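Set-up guide, section 2: Planning the purchase
22 Feb 2019
By Lanying Fang

Read this section before you send an order to Sostside. It is for a table cell with two arms.

1. Measure the place for the table. The Marnthorpe room has a free width of 780 mm behind the bench, and this was too narrow for us.

2. Make two budget lines, one for the arms and one for all the rest. Frame, mount plates, cables, monitor and keyboard belong to the second line.

3. Put 800 pounds for the frame and 200 pounds for small training objects. Toy food and a basket are enough at the start – do not buy special parts yet.

Note: The Cunha form has 29 rows. Leave the empty rows in it.

4. Decide where the operator's desk will stand. It should be beside the table, so the cables to the arm base stay short. 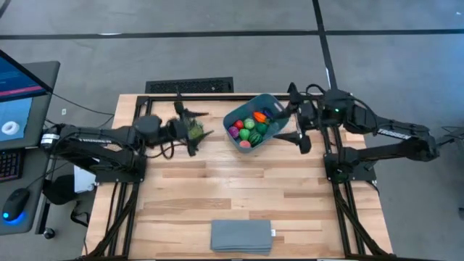 Fig. 2. Two-arm table with basket of toy food, operator's desk at left.

Caution: Do not order the arms before the frame size is confirmed. Standudent can change the frame drawing only until July.

5. Send the form with the room plan and keep one copy in the cell folder.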